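Unit 4 notes: Can a machine do the chores yet?

Last time we dealt with dishes and laundry. The short answer there was "sometimes, slowly." We turn now to the workbench, where the chores are small: fetch a plate, put it down square, clear the trash. 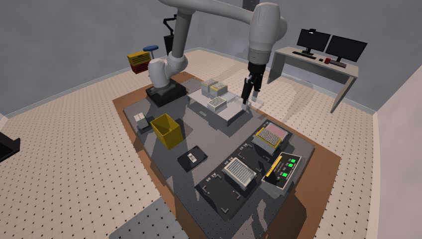

A bench is easier than a kitchen. Tools have fixed places, parts come in standard sizes, and the arm is bolted down. A kitchen drawer offers none of that. When Grorwood first tried bench work in 2015, most of the effort went into deciding where things should sit.

Throwing something away sounds like the easiest job of all.
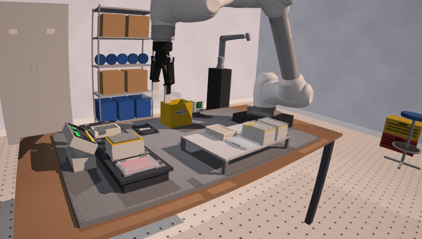 The arm still has to know that it is holding the piece, that the bin is below, and that the piece fell when the fingers opened. People check all this without thinking. A program has to be told to check.

Clear plastic is a separate problem. Many depth cameras read straight through it - see the Skena reading. 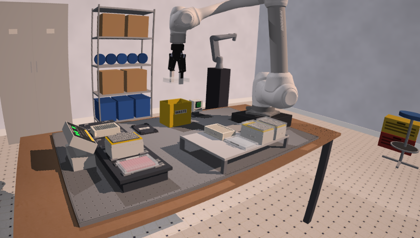
Fig. 3. Gripper with a thin translucent plate, simulated bench.

Simulation lets us repeat a task cheaply. The Stisimora set has 1747 trials, nearly all of them short. Success there does not promise success on a real bench, where plates stick and racks get bumped.

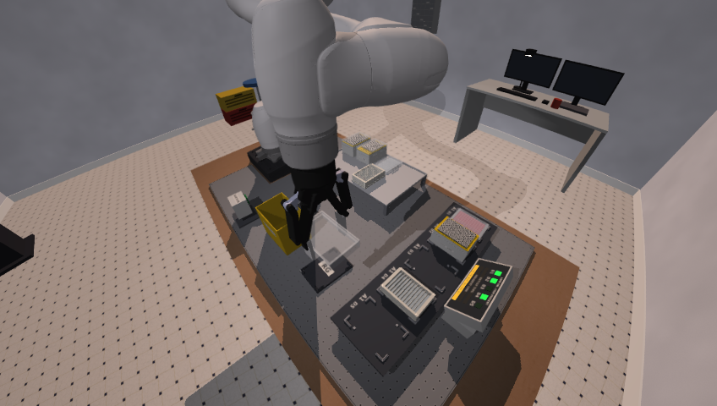 Thulani Modise objects that a chore only counts as done when a person can leave the room, and that by this test very little is done yet. Bring your own test to the May session, in writing.

Course office: Grasso Hall, room 4 | Back to top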